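# Looking after a robot that sorts insoles

Robots need care, just like bikes do. Before the arms at Duson start work, Pendo Rashidi looks over the grippers and cables. 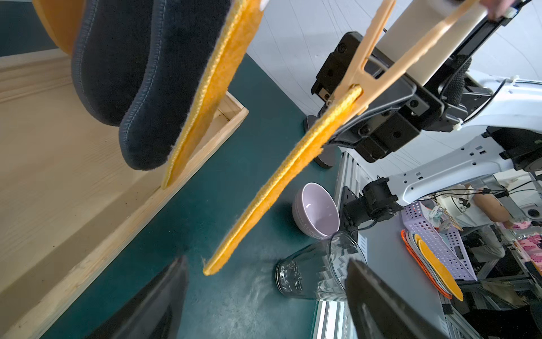

*An orange clip holds a yellow-orange insole.*

Next, Pendo checks the tray. A robot can miss its mark if things have been moved.
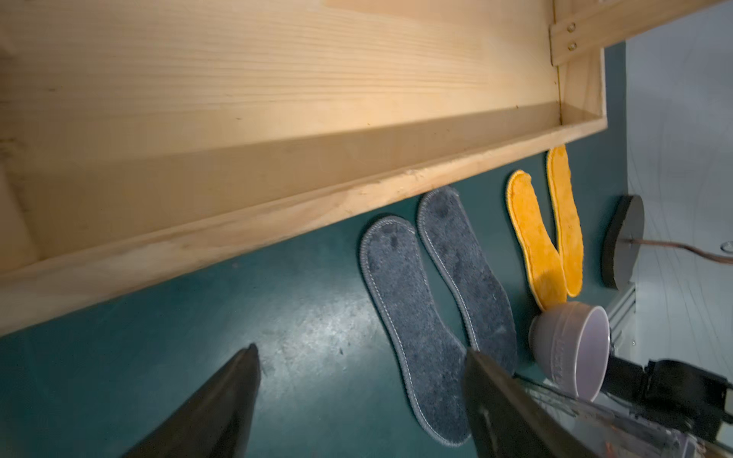 Insoles can shed fluff, so Pendo wipes the grippers with a dry cloth. It takes 11 minutes.
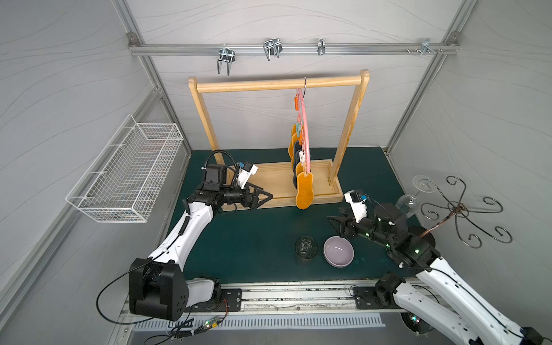

*Two robot arms and a wooden rack.*

Each arm has a small camera near its gripper. Pendo checks what both cameras see on a screen. The lenses need to be clean too.
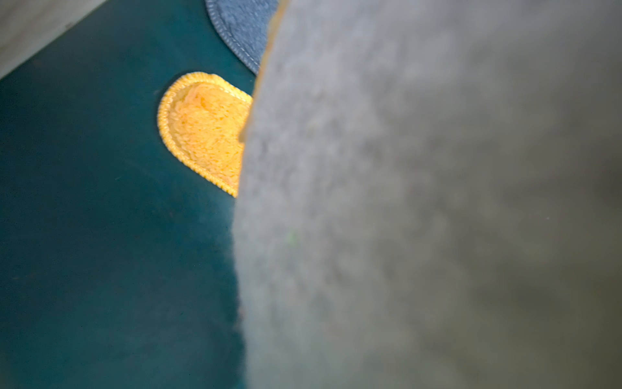
*Up close, grey fuzz fills most of the view.*

If the colours look wrong, Pendo stops the arms and calls Valdir Leite.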